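About Drodetti

Drodetti handles linen and workwear for hotels, clinics and small factories. We took our present name when two laundries, Gruleck and Ferrand, were merged under one roof. There are 11 of us in the sorting and folding hall, and on a normal day we process 356 bags.

Sorting is the part of the work that wears people out. Damp cloth is heavy, it tangles, and every piece has to be picked up by someone before a machine can do anything with it. In July we started a project called Stidum to move the most repetitive part of that work, getting single pieces in and out of baskets, over to robots.

The robots learn from our own staff. People who know the work do it by hand with a pair of grippers, over and over, with different fabrics and different baskets. Lucienne Guérin runs these sessions. She sorted linen for years before she took the job, and she decides what counts as a good pick and what gets thrown out.
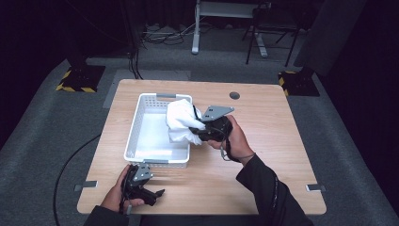 A white cloth held in the right-hand gripper at the edge of the basket.

The jobs in the hall have changed. Two sorters now spend half their week on training sessions, at the same hourly rate plus a skills supplement. Others have moved to stain checking and repairs, where we were always short. We agreed in writing before the project began that no one would lose a position over it, and that agreement is posted by the time clock.

Some things have not gone as planned. Fitted sheets are still sorted by hand and will be for a good while. The sessions are tiring in their own way, mostly for the wrists, so we keep them short and rotate people.

Bastien Masson manages the hall and answers questions from customers and job applicants. Visits can be arranged through the front office.

Page last updated December 8, 2023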